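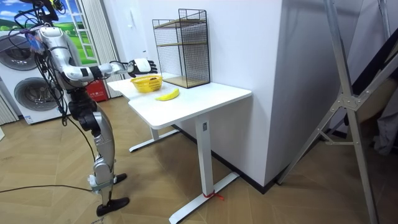 Humanoid robot at a white table, one hand over a yellow basket

Moving off Vrabec templates?

mudlark_dev
Our internal site still renders everything through Vrabec 2. 214 templates, most of them older than the intern. Has anyone moved to Preseo without losing a month of their life? The migration guide is four paragraphs and one of them is the licence.

oddsocket
Did it in March. The converter handled the plain stuff and made confetti of anything with nested includes. Startup is much quicker, though.

tern77
Why move at all? Vrabec works. We serve 1,279 pages from it and I haven't opened the config since I started here.

mudlark_dev
Security fixes stop on 30 June 2018. I'd like to keep my job past then.

tern77
Fair. I'd still look at Stundska first. Same syntax, near enough, and you keep your layouts.

oddsocket
Stundska caches every template in memory for ever. Fine for 214, less fun at 1,000. Ask me how I know.

tern77
There's a setting for that.

oddsocket
There is. It's ignored if you use the Zurnberg plugin, and everybody uses the Zurnberg plugin.

mudlark_dev
We use the Zurnberg plugin. Preseo it is, then. Do the date helpers carry over?

oddsocket
All but the one you need.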